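Table Cooking Corner — Opening Checklist with Comments
Pedevthorpe activity rooms, small room
Checked by Chantal Lemieux, 5th June

1. Walls and ceiling
Fabric backdrop held firmly along the top: OK
Foam letters secure: OK
Ceiling light on, no flicker: OK
Comment: I love the letters! They cheer the place up no end. I pressed each one and none of them moved. Fabric must stay well back from anything that heats up, so please keep both appliances off the back edge of the table.

2. Sockets and leads
Plugs undamaged: OK
Leads clear of the walkway: needs work
Comment: The spare extension lead is the long one from Graltberg and it had crept out past the table leg again. I've coiled it and hung it on the hook by the door. One appliance per socket, please, and no adaptors.

3. Rice cooker
Lid closes and the catch holds: OK
Bowl free of chips: OK
Comment: A lovely solid thing, and so easy for beginners. Wipe round the rim before the lid goes down. Keep faces back when it opens — the steam comes up fast.

4. Toaster
Crumbs emptied: OK
Lever springs back: OK
Comment: Two slices at a time is plenty. Nothing should be laid across the slots, and the wooden ladle lives on the right-hand side, well out of the way.
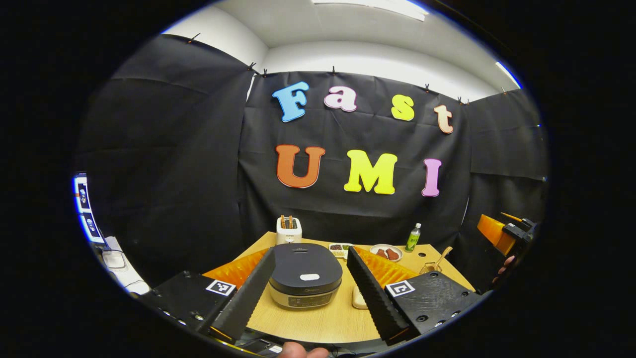 5. Food on the table
Plate and tray set apart from the appliances: pass with comment
Bottle cap on: OK
Comment: The meat has its own plate, which I was really pleased to see. I'd still like the tray a bit further from the rice cooker so there's room to reach in — about 5 cm more would do it.

6. Still to do
Move the tray
Tape down the floor mat by the door
Order a new fire blanket from Prardale
Next full check: October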